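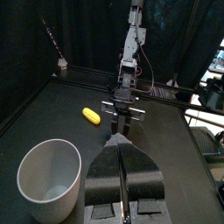

Rūta Sakalauskas wrote in to say that every guide she has read on two-arm collisions starts with "add a bigger safety margin," and that hers is now so big the arms can't reach the same part of the table anymore. They still bumped in October. She wanted to know what to check before adding yet more margin.

Fair complaint. I don't trust the margin answer either. A margin is a number added to another number, and if the first one is wrong you have padded a mistake. What follows is the order I go through when two grippers touch, or stop close enough to make you reach for the button, and the software insists they were well apart. I run it on a bench controlled by Simden, with Howlader doing the collision checking. Your menus will differ.

Before you start

Stop both arms and leave them where they are. Don't send them home. Homing wipes out the one honest piece of evidence you have, and it may also drag one gripper across the other. If the fingers are in contact, follow the arm maker's instructions for releasing an arm by hand, and support the arm before you let the brakes go. Some arms drop.

Keep your hands out of the space between the grippers until both arms are locked out. A pause in the software doesn't count as a lockout. I have seen Simden resume from a pause when somebody closed a dialog box on the other monitor.

Step 1: Save the joint readings

Write down the joint positions for both arms as reported right now, then save the log. Do it in that order. Simden keeps its log in memory and a crash takes the lot with it.

Step 2: Measure the real gap

Use a steel rule or feeler gauges, fingertip to fingertip, with both arms locked out. Then look up the gap the software believes in. In Howlader it is under the pair distance view, and you have to pick the two finger links yourself.

On my bench the rule said 2 mm and Howlader said 15 mm. If your two figures agree, your model is probably fine and the trouble is in planning or timing, so skip ahead to Step 5. If they don't, carry on to Step 3 and leave the margin alone for now.

Step 3: Check which fingers the software thinks you have

This was my fault, in both senses. I had changed to longer fingers and left the old shape in the model. The collision checker was happily guarding a gripper that was sitting in a drawer.

Open the model, hide everything but one gripper, and measure from the mounting face to the tip. Do the same on the real one with calipers. Repeat for the other arm, even if you're sure they are a matched pair. Check the closed and the open position, as some models only carry one of them. Look at cable loops as well. Most models leave them out completely, and a loop that swings wide at the wrist can snag on things the checker has never heard of.

Soudabeh Azimi suggests going further and wrapping each finger in a simple box shape in the model, slightly oversized. I'm lukewarm on this. It helps with tapered fingers, where the detailed mesh tends to have holes, but it can also hide the fact that the mesh was wrong to begin with. Fix the mesh first.

Step 4: Check where the second arm is bolted

If the fingers match and the gap doesn't, suspect the base position. Put a marked point on the table that both arms can reach. Touch it slowly with one arm, record the position, back away, and touch it with the other. The two should give the same point in table coordinates. Try a second spot far from the first, or a small rotation error will slip past you.

Flurnel sells a calibration routine that claims to do this without touching anything. It passed my bench on the day of the fault, so I still use the marked point.

Step 5: Look at the timing

Two arms can each follow a safe path and meet anyway when one is late. Plot both sets of joint readings against the same clock. In my log the left arm lagged the right by 81 ms during fast moves, and by nothing I could measure in slow ones. That explains why the slow rehearsal looked perfect. A slow rehearsal tells you very little about a full-speed run – I'd go so far as to ignore it for timing faults.

Step 6: Now the margin

Set it last, at reduced speed, with one person on the stop button and doing no other job. Rerun the move that failed, then the same move mirrored. Raise the speed in small steps and measure the gap at each stop.

If you're tempted to rely on force limits to catch whatever is left, test them first with a block of foam. Mine tripped late. Stundden support told me the setting was correct, and perhaps it was, but the foam has a dent in it.

Last edited 2023-03-15. Added the note about cable loops to Step 3.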